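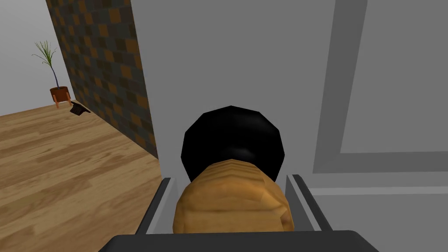 # Plevport Spice Notes

Projects > Kitchen > Plevport Spice Notes

Hi! So this is the README for a plain-text collection of spice mixes, grinding notes and small kitchen opinions that I've been keeping for a while and finally put somewhere other people can get at it. I'm Ayana Gidey, I cook at home, I do not run a restaurant, and I have way too many jars.

There are 44 mixes in here right now. Most came from my own notebook, a good chunk came from Zewditu Habte (my aunt, who measures everything in palms and pinches, so converting hers took most of June), and the rest were sent in by Lilla Balogh and Abenezer Kahsay, who both live near me in Plevport and both think I use too much cardamom.

## What's in the folder

- `mixes/` has one text file per mix. Open it with anything.
- `grinding/` is my notes on how coarse things should be and what I used to get there.
- `swaps.txt` is a list of what to use when you're out of something. Please read this one before you write to me about fenugreek!
- `names.csv` matches up the different names people use for the same spice.

Each mix file starts with the name, who gave it to me, and how much it makes. Then the ingredients in grams, then whatever I felt like saying. Some files have two lines of notes and some have a whole page (the berbere one got out of hand, sorry, I love berbere).

## How the amounts work

Everything is in grams unless the line says "seeds" or "sticks". I weighed each ingredient whole, before toasting, on a little kitchen scale that only shows full grams. So if a line says 1 g of cloves, it could be a bit over or a bit under, and with cloves you will taste that. Start low and add.

I made every mix at least 2 times before it went in. 32 of them got tasted by someone besides me, and those have `tasted: yes` near the top. The others are just my word for it. If you make one of the untasted ones, let me know how it went, even if you hated it - especially then, really.

## Coarse, medium, fine

I only use three words for grind size:

- **Coarse** means you can still tell what each piece used to be. Good for steak rubs and the pickling mixes.
- **Medium** is like beach sand.
- **Fine** is powder that sticks to your finger.

Black pepper loses its smell fast, so in any mix with pepper I leave the peppercorns out and grind them over the food at the end. You'll see `pepper: late` in those files. Coriander is the opposite, it's pretty forgiving, and I've kept it ground in a jar for weeks and still liked it. Cumin is somewhere in the middle. Abenezer disagrees with me about the cumin and his note is in the file, unedited.

Don't grind warm seeds. I did this with a whole batch of the Araya mix (that's our family one, named after the street) and ended up with a paste stuck to everything. Spread them on a plate, go do something else, come back.

## Things that are still wrong

- 7 mixes have no yield listed. I forgot to weigh the finished jar and I haven't gotten back to them.
- "Dedar red" and "Dedar dark" may be the same mix with different toasting times. My notes are no help at all.
- `names.csv` is thin on Hungarian names. Lilla has promised me more and I keep bugging her.
- The Filtano soup blend calls for dried lovage, and I've only made it with celery leaf. It was nice! But it wasn't the real thing.

## Using and sharing

Cook from it, copy it, print it, stick it inside a cabinet door. If you put a mix in your own collection, please keep the name of the person who gave it, that's all I ask. Zewditu would like people to know hers are hers.

## Sending me a mix

Drop a text file in the same layout as the others, or just email me a mess and I'll tidy it up. I usually go through new ones on Saturday, with coffee. Grams if you can, palms if you can't. Nhyira Bawa sent a lovely suya mix measured in bottle caps and we sorted it out in the end, so don't be shy.

12 comments · 58 shares

Related

- Bread Notebook: rye and other slow things
- Labels for small jars (printable)
- Pickles I would make again
- Toasting seeds in a dry skillet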